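Urside learning center gets fabric-topped tables and new counting cubes

The Urside Learning Center reopened its main workroom on Monday with new fabric tops on all 17 tables and a fresh supply of colored cubes for its number classes.

The tops are dark gray and stretch over the full surface of each table. They replace a hard white finish that had been in the room for years and had become scratched and shiny. Teachers said small pieces slid around on it and were hard to pick up, and that the glare from the windows bothered people who sat on the south side in the afternoon.

"You would set a cube down and it would keep going," said Jucélia Amaral, who runs the center. "Half of a lesson went to looking under the chairs."

The work was done by Mallow, a two-person upholstery shop on the same street. Stelios Vlachopoulos, one of the owners, said the fabric was picked from five samples left on a table in the hallway for most of July. People were asked to try them out and write down what they thought. A green sample came in second. A pale tan one showed every pencil mark and was dropped in the first week.

The gray was chosen mostly for contrast. Several adults in the evening classes have low vision, and they asked for a surface that bright pieces would stand out against. Red and yellow did best against the gray, according to Sandamali Uddin, who teaches the Monday evening group. Dark blue did worst, and the center left it out of the order.
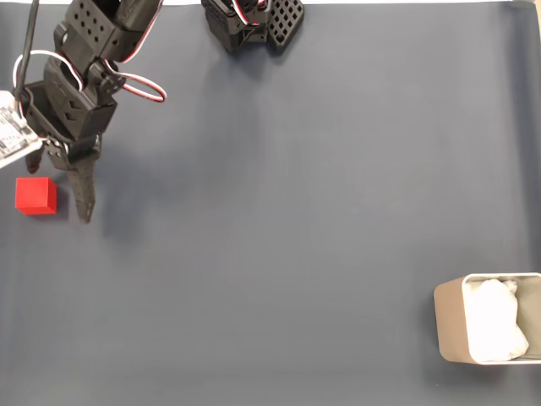

A small, bright red cube on the dark gray fabric.

The cubes came from Prinon, a supplier of classroom goods. The center bought some 3,000 of them in red, yellow, white and orange, enough for every table to have its own tub with more kept in the storage closet. They have a matte finish, which Uddin asked for after comparing them with a glossy set.

"Glossy ones pick up a bright spot from the lights, and for a person who is working hard to see the edges, that gets in the way," she said. "With these you can tell the top from the sides."

Her students use the cubes for counting, for place value and for simple area problems. The younger children who come in after school use them for the same things, and also for towers. Amaral said the towers stand better on the fabric than she expected, although a long one will still lean if the cloth is not pulled tight.

Each top is held on with a band under the rim of the table and can be taken off by two people in a few minutes. Vlachopoulos said he advised against glue so that a single top could be replaced without redoing the whole room. Mallow made two spares, which are rolled up on a shelf in the office.

The full cost of the fabric, the labor and the cubes was $3,000. Most of it came from the center's yearly room budget, and the rest from a book sale held in the lobby in the spring. Plans to repaint the workroom have been put off until next year.

Some rules come with the new tops. Glue, paint and clay have been moved to the sinks at the back of the room, where the counters were left as they were. Drinks are allowed only with a lid. Eliseo Rosales, who looks after the building, will go over the fabric with a hand brush at the end of each day, and he has asked classes to leave the tables clear before they go.

"Crumbs I can handle," Rosales said. "It's the eraser dust that gets down into it."

Ademir Guerra, who has taken the evening math class for two years, said he had voted for the green but was satisfied with the result. He works at the table nearest the door and said the room is quieter than it was, since pieces no longer clatter when they are put down. He would still like better chairs.

The center will ask for comments on the tables again in the winter. If the fabric is holding up, the reading room next door may be done the same way, Amaral said, possibly in a lighter shade because it gets less sun.

The workroom is open to the public on weekdays from 3 p.m. until the evening classes begin. Cubes may be used at any table but have to stay in the room. Anyone who has taken one home by mistake can leave it in the box at the front desk.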